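FOR IMMEDIATE RELEASE

Skurow Evening School Opens Winter Registration With 46 Classes and a New Way to Sign Up

Neighbors in Plulumcombe can choose from bread baking, beginning Portuguese, choir, tax basics and plenty more when the new term starts in November

PLULUMCOMBE, October 23, 2023 – The Skurow Evening School is delighted to announce that registration for its winter term is now open to every adult in Plulumcombe and the surrounding towns, whether you've been coming to us since the days of the old typing room or have only ever driven past and wondered why the lights were on so late. 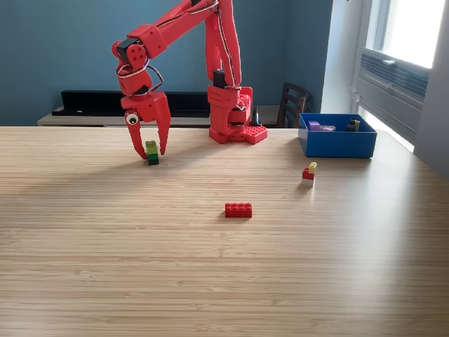
Community News

The winter catalog lists 46 evening classes, the longest list the school has put together since it moved into its present building on Nieto Street. Returning favorites include Bread for Beginners, Watercolor After Work, Conversational Spanish, and the ever-popular Sing Anyway, a choir for people who were once told to mouth the words. New this winter are beginning Portuguese, a short course on reading old family letters and records, and a six-week class in mending sweaters, which our office has been asked for so many times that we finally went out and found somebody to teach it.

"I love this time of year, I really do," said Cayetano Gallardo, director of the Skurow Evening School. "The phone starts ringing before the catalog is even back from the printer. People call to ask whether their teacher is coming back, whether the chairs are the same chairs, whether they can bring a sister-in-law. And the answer is nearly always yes, please, bring her along!"

Last winter 906 people enrolled in at least one class. This year the school has room for up to 1000, thanks to two additional classrooms on the second floor that were used for storage until this past summer. Both rooms have been painted and given new lighting, and the one at the end of the hall has a sink, so the watercolor students will no longer have to carry their jars down the stairs and back up again.

Most classes meet one evening a week for eight weeks. A handful of shorter workshops meet for a single evening, and these are a fine choice for anyone with a new baby, a night shift, or a busy holiday calendar. Tuition is listed beside each class in the catalog, and materials are included unless the listing says otherwise. (The knitting and mending classes ask you to bring your own needles. The bread class asks you to bring an apron and a container to take your loaf home in.)

Signing up with Kivo

For many years, signing up for a class at the school meant filling in a paper card and either mailing it or standing in line in the front hall. The paper card is staying, and so is the line, for those who enjoy the company. But this winter the school is also introducing Kivo, an online registration page where students can look through the whole catalog, see which classes still have seats, and pay from home at any hour of the day.

Kivo also keeps a waiting list for each class. If a seat opens up, the next person on the list will get an email and a phone call, and will have until the end of the following day to say yes. In past terms the waiting list lived in a green binder at the front desk, and although the binder was very well looked after, it could only be in one place at a time.

"My own mother tried Kivo out before we let anybody else near it," Gallardo said. "She signed up for Portuguese, then for choir, and then she called me to complain that both of them are on the same night. So we've moved choir. I hope everyone else will be as frank with us as she was."

Anyone who would like a hand with the new page is warmly invited to stop by the front office on any weekday evening during registration. Staff will sit down with you and go through it together, and there's no need to make an appointment.
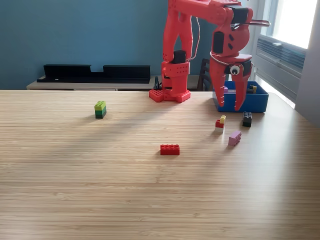

Help with tuition

The school will once again offer the Nieto Fund, which pays part or all of the cost of a class for students who need it. The fund is supported by gifts from former students and by the spring plant sale, and it may be used for any class in the catalog, the purely enjoyable ones very much included. The form is one page long and can be picked up at the front office or requested by phone. Requests are read by the director and are kept private, and students will hear back before their class begins.

Gifts to the fund are welcome throughout the year. Donors may ask that their gift go toward a particular subject, and a good many do. Last winter a retired bus driver paid for another student's seat in the same Spanish class she had taken years before, and then decided to enroll again herself.

Open house

Before classes begin, the school will hold an open house on the first Saturday afternoon in November. Teachers will be in their classrooms to answer questions and show samples of past students' work, the choir will sing in the front hall, and the bread class will be providing something to go with the coffee. Children are welcome to come along with their families. The side entrance on the parking lot has a ramp, and the elevator goes to both floors.

Registration remains open until the first night of each class, although the bread and watercolor classes tend to fill early and we would gently suggest not leaving those until the last minute.

About the Skurow Evening School

The Skurow Evening School offers classes for adults in Plulumcombe and nearby towns in the fall, winter and spring. No previous schooling is required for any class, and new teachers with something to share are always encouraged to write to the director.

Media contact:
Cayetano Gallardo, Director
Skurow Evening School
Nieto Street, Plulumcombe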